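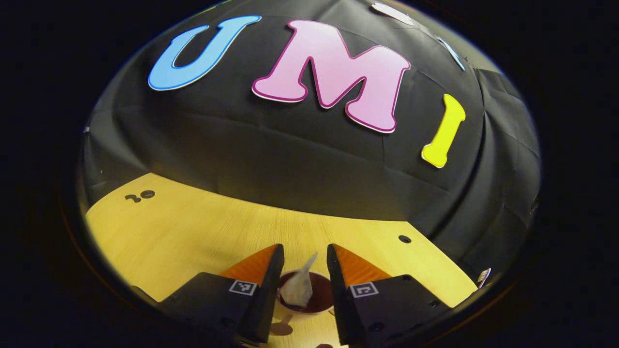

According to Arnar Lauritsen, the first release of this catalogue was of little use to anyone searching by wording, as the spelling on the displays had been quietly corrected. His remark was accepted. Release 2 gives all wording exactly as it was put up, with a modern spelling in a separate column wherever the two differ.

# Bresel Catalogue of Display Lettering

The Bresel Catalogue is a set of written records of cut-out, stencilled and painted lettering used on temporary displays: school walls, library boards, market stalls, stage backdrops and the tables at local shows. It holds 523 records. Each record covers a single display and the words on it.

The catalogue is text only. It is intended for people studying everyday lettering, for teachers of craft and design, and for museums that hold similar material and need a shared set of terms.

## Contents

| File | Contents |
|---|---|
| `records.csv` | The main table, one row per display |
| `terms.csv` | The agreed list of terms, with definitions |
| `places.csv` | Place names, older forms and districts |
| `changes.md` | Corrections made between releases |
| `notes/` | Longer notes on individual displays, in plain text |

Notes are limited to 500 words each. Material beyond that length is kept at the Tromik reading room and may be consulted on request.

## Fields in the main table

- `record_id`: a permanent number. Numbers of withdrawn records are never used again.
- `wording`: the words as displayed, including capitals, spacing and errors.
- `wording_modern`: left blank unless the spelling differs.
- `method`: cut, stencilled, painted, stitched or mixed.
- `letter_material`: paper, card, felt, cloth, wood, other or not known.
- `ground`: what the letters were fixed to.
- `fixing`: pins, paste, thread, tape or not known.
- `border`: none, single, double or shadow. A second outline in another colour counts as double.
- `setting`: school, library, market, stage, show or private.
- `place_id`: refers to `places.csv`.
- `source`: the person or body that supplied the record.
- `certainty`: high, fair or low.

A blank cell means that the question was not asked. Where it was asked and could not be answered, the cell reads `not known`. Users are requested to keep these two cases apart in any count they publish.

## How the records were made

Most records began as paper forms completed by the makers or by those who had charge of the displays. The forms were typed up at Bresel and checked by a second reader. Where the readers disagreed, both readings appear in the note and `certainty` is set to `low`.

The Dursun deposit was handled differently. It arrived as a bound ledger with its own headings, and over 40 entries in it gave no setting. These have been left as they stood. The ledger also uses "board" for both wood and stiff card, so its entries carry `not known` under `letter_material` unless another source settles the point.

Kurley records were added last. They are strong on stage work and on lettering sewn to curtains, and they contain very little from schools.

## Known limits

1. Displays made for public events are far better covered than those made for the home.
2. Wording in languages other than English is present but has not always been checked by a fluent reader.
3. Colour names are those used by the source. One maker's "rose" may be another's "pink", and no attempt has been made to bring them into line.
4. Letter sizes were taken by hand, or estimated from memory, and were removed from the main table for that reason. They survive in some of the notes.
5. Children's names appeared in a number of school displays. They have been replaced with `[name]`.

## Suitable and unsuitable uses

The catalogue may be used to compare methods, to trace the spread of particular terms and to prepare teaching material. It should not be used to judge how common any style was in a given district, for the forms were returned unevenly and some districts returned none.

## Reuse

Records may be copied and adapted for any purpose, provided that the catalogue and the release number are named. The contents of `notes/` remain the property of their authors. Permission to reprint a note in full must be sought in writing from the Bresel office.

## Corrections

Corrections should quote the `record_id` and state the source of the new information. A correction resting on memory alone is welcome and will be entered with `certainty` set to `fair`. Corrections are gathered through the year and entered each May; the previous reading is kept in `changes.md`.

Requests to withdraw a record are dealt with separately and as they arrive.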